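Clonwood Toy Library list
Re: Sorting morning, soft things and play food
June 16, 2018

Hello all,

Replying to this one from April, as I finally have good news on both fronts:

> Has anyone worked out a sensible way to store the plush and the play food?
> At Ogilvie we put everything in the one tub and the small pieces
> sink to the bottom. We're also short of lids. Would love to hear
> what the rest of you do before we buy more shelving.

We've been at it again this morning and I'm so pleased with how it's coming along! The big change was the blue table. We used to sort on the floor, which was murder on the knees, and now everything comes up to a decent height and the colours really stand out (yellow especially). Big furry things go to one side, and whatever is going in a box gets the space that's left.

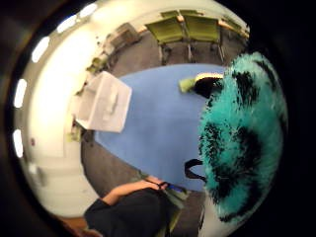

Turquoise fur with black patches, and a white box on the blue

I adore that shaggy turquoise fur. It's gone on the catalogue as item 1035, under "soft, large", and I've put a note beside it to brush before lending. Fur that long holds on to every biscuit crumb in Clonwood. A wide-toothed comb works better than a brush, if you have one, and go gently near any straps.

For the play food we've given up on lids altogether. Open fabric bins with handle cutouts are lighter to carry, small kids can see straight in, and they fold flat over the holidays. The pineapple is still my favourite of the lot — such a cheerful thing, with its scaly yellow-orange skin and those spiky green leaves. It's item 416 and I'd happily borrow it myself.

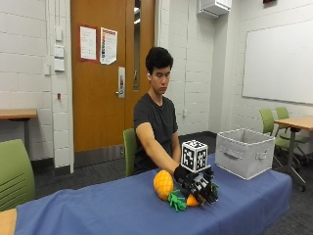
What we'd do differently

Start with the fruit. We left it till after the plush and ran short of table.

Put the item number on a tag for anything furry, as stickers just won't hold. Hard plastic is fine with a sticker underneath.

Keep a spare bin for odd bits that haven't got a home yet. We have 2 on the go and could use another.

If Geltard still has those grey bins going, we'd love a few. Ogilvie, you're very welcome to come and try our table before you spend anything on shelves!

Cheers from Clonwood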